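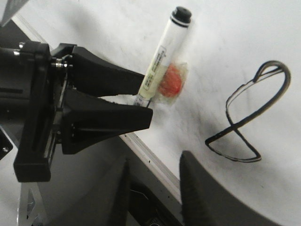 Chepkoech Mollel 说，擦白板这种活她愿意交给机器，前提是她不用站在旁边看着。要看着，那跟自己擦有什么两样，自己擦还快些。

这话是在 Waleo 二楼讲的，当时 Tridia 的人刚把试用数字贴出来，屋里还没坐满。先把数字放这儿：762 次收拾任务，从头到尾没人插手做完的，424 次。其余的，有人扶了一把，或者喊了停，或者机器自己停了。

**2023年5月13日，Waleo 快讯**（赶稿，晚些再补）

Tridia 的收拾机械臂在 Waleo 试用，从3月起。活不复杂，或者说听着不复杂：白板边上的笔收好，板子擦干净，桌面擦一遍，桌上的零碎归到筐里，门店那边再加一项，把顾客放错的货放回原位。家里的活和店里的活各占一些，Tridia 的说法是"凡是人下班前不想干的那几样"。

Jabari Massawe 管这次试用，讲话很快，记录跟得吃力。要点如下。

拿笔，最早以为最容易。笔嘛，直的，硬的，不怕捏。结果笔会滚。平躺在板面上，夹爪碰歪一点它就走了，追着走，越追越远。后来改成先停住，看清楚笔的方向，从细的那头或者中段下手，成功率上来了。单独的数字没给，问了，说要回去拆表。

软包装更麻烦。塑料膜裹着的东西，膜鼓出来一块，机器以为那就是东西的边，一夹，夹了一把空气和膜。有时候也提得起来，提到一半滑掉。和别的东西挨在一起的时候又多一层难：动了这个，带倒那个。Massawe 的原话，"人会用手背把旁边的拨开，它没有手背"。

擦板子，能擦。擦得干不干净看谁来验。笔迹是淡了，灰印子还在，来回蹭几遍有时候反而摊得更大。Mollel 在底下插了一句，说她们那儿的板子人擦完也是这样，得喷清洁剂。有人笑。Massawe 说清洁剂的事排在后面，喷头还没装。

## 谁在用，用得怎么样

试用点分三处。Waleo 自己的办公层，Hodžić 杂货店的后场，再加一处住家，是 Mariama Kwofie 家，她自己报的名。

Kwofie 家这一处最有意思，也最不顺。她有两个孩子，桌子就没有空过的时候。机器来的头几天，孩子往桌上摆东西的速度比它收的快。她讲的时候自己也乐：收一个放两个，它也不生气，就那么一直收。后来她定了规矩，晚饭后桌子归机器，孩子不许再放。这以后才算能看出效果。

她的账是这么算的。以前晚上收桌子、擦桌子，一刻钟。现在机器干，四十来分钟，她不用管，去洗澡了。出来一看，多数时候是好的，有时候机器停在那里，夹着一只袜子，等人。

"等人"这两个字后来被好几个人提到。机器现在的办法是，没把握就停。Tridia 认为这样安全，用的人觉得烦。Kwofie 说，停是可以停，能不能停之前先把别的干完，别因为一只袜子整张桌子都不管了。台下记下来了，答复是下一版。没说下一版什么时候。

Hodžić 那边实用得多。后场，理货台，晚上关门以后跑。店里不在乎快慢，在乎第二天早上开门能不能直接用。店方给的意见写在一张纸上，念了，摘几条：

- 罐头、盒子，可以，基本不用管。
- 袋装的，散的，别让它碰。碰过两回薯片。
- 台面擦得比人均匀，边上那一条擦不到。
- 夹着东西转身的时候幅度太大，旁边的架子要挪开。
- 重的不行。上限 700 克，一瓶大的洗洁精就超了。

最后这条讨论得比较久。700 克，家里够用，店里不够。Massawe 承认这个限制是夹爪和手腕一起决定的，换大的就得换整条臂，价钱不一样，占的地方也不一样。店方的意思是，那就分开，轻的它来，重的早班来。已经这么排了。

## 光面的问题

下半场换了 Ming-te Huang 讲，讲的是看东西的部分。内容偏技术，挑能懂的写。

浅色、光滑、什么花纹都没有的台面，对人来说是最好擦的，对机器的眼睛是最难的一类。没有参照。往前挪了五公分还是十公分，看上去差不多。再加上头顶的灯在台面上反光，亮的一块，机器早期会把它当成东西，下去夹。夹什么呢，夹光。

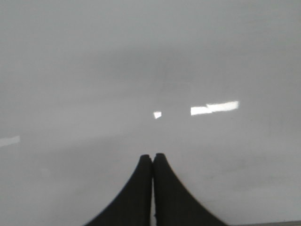

这个毛病改过两轮。第一轮是让它换个角度再看一眼，光斑会跟着跑，东西不会，一比就知道。有效，但是慢，每个疑点都要多看一次，一张桌子收下来时间长了一截。第二轮是先记住这张桌子空着的时候什么样，之后拿来比。快了，可是住家不行，窗帘一拉一开，光全变了，记的那张就作废。Kwofie 家目前用的还是第一轮的办法，这也是那四十来分钟的一部分原因。

还有脏的地方。淡淡一块印子，是污渍还是影子，要不要擦。Huang 说他们现在的处理很笨：都擦。擦了还在，就再擦一遍，第三遍还在就算了，记下位置。Kwofie 问，要是桌子上本来就有个烫痕呢，那它岂不是每天擦三遍。Huang 想了一下，说对，每天三遍。

往下够多深也是问题。夹爪要贴着台面才夹得起薄的东西，卡片、发票、一枚硬币。高一点就夹空，低一点就蹭台面。手指合上了，力的读数没变，机器才知道自己没夹到，于是张开，挪一点，再来。旁边看的人会替它着急，这个在场的都有体会。硬币到现在也没解决，Huang 直接讲，硬币请自己捡。

## 那三百多次是怎么回事

底下有人追着问没做成的那些。Tridia 给了一个大概的分法，没给分项数字，口头的：

最多的是软东西，袋子、布、膜。其次是几样东西堆在一起，分不开。再往后是看错，反光、影子、透明的。然后是够不到，桌子角落、架子里侧。还有一部分跟机器没关系，人走过来把东西拿走了，任务就断了，也算在没完成里。

Mollel 觉得最后这类不该算。Massawe 说要算，家里店里就是有人走来走去，不算进去数字好看，买回去不是那么回事。这一段两个人讲了几个来回，没有结论，茶歇了。

茶歇回来又有人问损坏。坏过一只杯子，一个相框的玻璃，都在住家那边，Tridia 赔了。Hodžić 那边就是前面说的薯片。没有人受伤。机器旁边有人的时候速度会压下来，压到什么程度，演示了一次，确实慢，慢到 Kwofie 说她家的猫已经敢睡在底座边上了。

## 钱

没有卖价，目前只谈租。住家的档，每月 700，含上门调试一次，第二次起另外收。店用的档还在谈，Hodžić 拿的是试用价，不公开。

700 贵不贵，屋里意见不齐。Kwofie 说试用结束以后要她自己掏，她会犹豫，这个钱请人来打扫一个月也能来几趟，人来了连地都拖了，浴室也刷了。机器只管一张桌子。但是她又说，人不会每天晚上来。

Mollel 的看法干脆一些：现在不租，等它会擦完板子还会把笔帽盖上，再说。

盖笔帽这件事，当场问了。要两只手。现在这套是一条臂。两条臂的 Tridia 有样机，没带来，也不在这次试用里。

## 另一家的做法

顺带一提 Wusier。这家也来了人，没上台，在门口发了一页纸。路子不同，不做能到处用的臂，只做一样活，擦。带轨道的，装在长台子上，来回走，遇到东西就停，让人来拿。纸上写得很谨慎，适合食堂、教室、洗衣店的长桌。没写价钱。

有几位店主拿着那页纸看了挺久。问其中一位，他说他那儿的台子上本来就没什么东西，关门前店员顺手就收了，真正费工的就是擦，一个只会擦的说不定正好。拿这话去问 Massawe，他没有反对，说台子要是每天都能收干净，那确实用不着他们。

## 接下来

试用延长，三处都留着。住家可能再加，在报名。白板那一项要加清洁剂，喷头的样件据说已经有了，什么时候装上没定。软包装单独立一项来做，Huang 那组接。店里的薄边问题，换一块窄一点的擦布先试试。

人手方面也问了一句，店里会不会因此减人。Hodžić 的答复是没减，晚班收台子的那段时间改去理冷柜了，店员自己好像更喜欢原来的，冷柜冷。

散场前 Massawe 又被围住，问的还是同一个问题，到底什么时候能把一张桌子从头收到尾，不用人管。他说轻的、硬的、摊开放的，现在就行，桌子上要是有袋子有袜子，再等等。等多久，不肯讲。

更正一处：前面发出去的短讯把"住家档含调试两次"写成了免费两次，应为一次，以本文为准。门店档的价格如果谈下来了在补。

报名加入住家试用的，找 Waleo 前台登记，留桌子的长宽和一张白天的照片，有玻璃台面的请注明，玻璃的这一轮先不收。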